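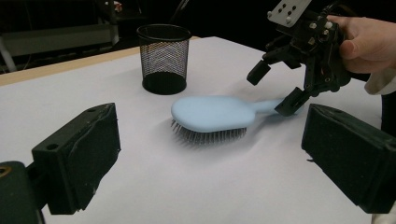 Las peluquerías del casco antiguo podrán abrir hasta las nueve de la noche

El ayuntamiento ha aprobado la nueva ordenanza de horarios para peluquerías y barberías, que entrará en vigor en agosto y permitirá a los establecimientos del casco antiguo atender al público hasta las 21.00 horas. Hasta ahora el cierre era obligatorio a las 19.30, salvo en las calles comerciales del ensanche, que ya disfrutaban de un régimen más amplio.

La medida afecta a 86 negocios, según el censo municipal de actividades. La mayoría son locales pequeños, con uno o dos empleados, que llevaban años pidiendo que se igualaran las condiciones con el resto de la ciudad. La petición se formalizó el invierno pasado con un escrito acompañado de 3413 firmas de clientes y vecinos.

Hường Kiều, propietaria del salón Bememance y portavoz de los firmantes, valoró el cambio como "una corrección que llegaba tarde". "La gente sale de trabajar a las siete o a las siete y media y se encontraba la persiana bajada. Esas citas se iban a otros barrios", explicó a la salida del pleno. Su salón ya ha empezado a dar hora para las tardes de agosto.

El texto mantiene algunos límites. Los secadores de pie y los aparatos de extracción no podrán superar a partir de las 20.00 el nivel de ruido fijado para la franja de tarde, y los locales situados en bajos de viviendas deberán tener la puerta cerrada desde esa hora. Quien quiera acogerse al horario ampliado tendrá que comunicarlo al área de Comercio con 12 días de antelación. El trámite es gratuito y se puede hacer por internet o en la oficina de la plaza del mercado.

También cambia la norma sobre limpieza de utensilios. Los peines, cepillos y tijeras de uso común deberán desinfectarse entre cliente y cliente, algo que ya era habitual en casi todos los salones pero que la ordenanza anterior --redactada cuando apenas había barberías en la zona-- solo exigía al final de la jornada. El incumplimiento se considerará falta leve, con multas desde 60 euros.

Kha Đoàn, dueño de la barbería Jinix, se mostró conforme con esa parte del texto, aunque menos convencido con la del horario. En su opinión, los locales atendidos por una sola persona tendrán difícil alargar la tarde sin abrir más tarde por la mañana. "Yo haré dos tardes largas y veré si compensa", dijo.

La ordenanza salió adelante con los votos a favor de todos los grupos menos uno, que se abstuvo al entender que faltaba un estudio sobre el descanso de los vecinos en la calle Ferkow y las travesías próximas. El área de Comercio respondió que habrá mediciones de ruido durante los primeros meses y que los resultados se publicarán en la web municipal.

Las solicitudes pueden presentarse ya, en horario de 9.00 a 14.00 en el caso de la oficina.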